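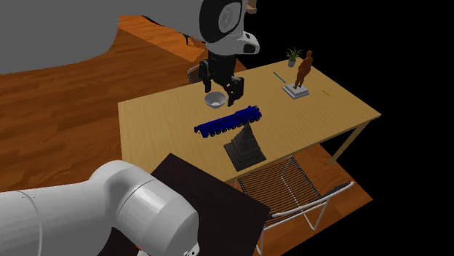 The simulator at work, arm over the bowl. Crane truck, pyramid, statue and plant also on the table.

Villura Fulfilment, gift and homewares side
Jun 19, 2026

A few people asked what the arms have changed on our packing floor. I've been a packer here for years and now I split my time between the bench and the sim desk, so I'll go through it.

We pack odd things. Ornaments, toys, little bowls, desk plants. Nothing is the same shape twice in a row, and that's why the bench stayed all hands for so long while the cartons went to conveyors.

In April the Tasuvstead site put in its first arm. Before it touched any stock, every new item got tried in the simulator. It still works that way. If a pick goes badly in there, no one has to sweep up.

My part at the sim desk is setting out tables of mixed items and marking each try as a pass or a fail. We do 100 tries per layout. Under 40 passes and the item stays with the packers, no argument.

Small open bowls are a good test. You can go for the rim or you can go around the outside, and a packer picks one without thinking. I had to sit down and work out what my own hands do before I could write it up.

Hala Farouk runs our shift and she got one thing in writing early – any packer can pull an item off the arm's list. You don't need a form or a supervisor. You say so and it comes back to the bench.

What's better: my wrists. The repeat picks were the worst of the job and the arm takes a good share of them now. Fewer people go home sore.

What's worse: the bench is quieter, and what's left on it is the fiddly stuff. You used to get an easy tray to catch your breath on. Now every tray is a hard one. We asked for 5 extra minutes on each break to make up for it and we're still waiting to hear.

Pay is the other sore point. Sim desk hours are paid at the packer rate. Emília Kadlec has taken that to management on behalf of all of us who do both, and I think she's right to.

No one on our shift has lost their job over it. Two people who left weren't replaced, though, and I'd sooner say that than leave it out.

Next up is the Clamine range, mostly glass. I've put my name down for the layouts – will post how the tries go.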